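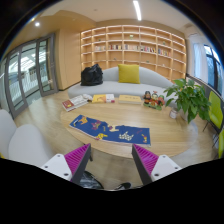
About Jodcombe

Jodcombe looks after shared rooms for other people: reading rooms, lounges, waiting areas, the corner of the office where everyone leaves their stuff. We started in Prornport with one contract and a van that smelled of carpet shampoo. The van is gone. The company now has 74 people on the payroll and looks after 60 rooms, most of them with a sofa in the middle and a low table that fills up the moment you turn your back.

Tidying is a funny line of work to automate. Floors were easy, and everybody has a floor machine by now. Tables are harder. A table in a family lounge might hold picture books, a puzzle mat, a little group of toy figures and a cup, and each of those wants to be picked up in a different way. Cloth flops. Books slide. A cup has opinions. People on our crews had been handling all this for years without once being asked how they did it, and some were a little annoyed to learn it was considered advanced.

So that became a job. Crew members who sign up for what we call Neseck shifts do their regular tidying with a hand-held gripper, two fingers with ribbed pads, and the recordings go toward teaching a robot arm the same moves. It is slower than using your hands. The first week, everyone complains about their wrist. The second week they complain about how other people hold it.

What changed for the staff

Quite a bit, and we would sooner tell you than have you hear it in the break room. Neseck shifts pay 2 dollars an hour more than standard ones. They run no longer than half a day, a rule the crews wrote themselves. Evening rounds, which used to end at 11, now end at 9:30 in the buildings where an arm does the book returns. Nobody on staff lost hours over it. We put that in writing before the first arm was plugged in, on the reasonable suspicion that a promise made out loud would not be believed.

Some things got worse. There is more charging of batteries. There is a checklist for the checklist. The arm at our Tamayo site will shelve a hardcover beautifully and then spend a long while thinking about a paperback, and somebody has to stand there and be patient with it, at full pay.

Working with us

Our crews still do every room by hand at least once a day, arm or no arm. If you run a building, we will come look at it and give you a price, usually within the week. If you want a job, we hire in Prornport and Tamayo all year, with extra places in December. Training is paid and takes 80 hours. Bring comfortable shoes -- the robots are no help there.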